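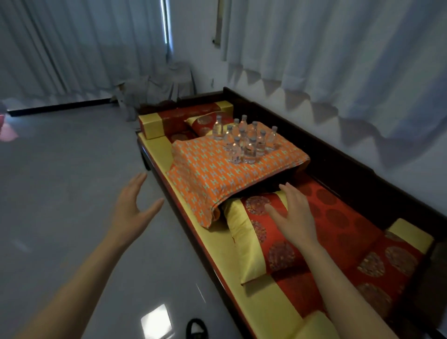
Chapter 4
Planning a Club Project

A robotics club works best when its members agree on a task before they choose any parts. This chapter follows one student team, led by Junhao Ding, as it prepares a sorting robot for the Graduvcombe meet in November. The robot must move 10 light objects from one surface to another without tipping them, and the team may spend no more than 295 dollars.

Students will learn to write a task statement, divide the work, and keep a shared log. They will also study how people handle everyday objects - bottles, cups, folded cloth - and record each motion in plain words before writing any code.

Section 4.1 covers the task statement. Allow 40 minutes for the opening activity, which is scored out of 100 points using the guide prepared by Shengli Jin. Teams should bring their project logs to every meeting.

Copyright 2022 Berketti Learning | Contact | Back to top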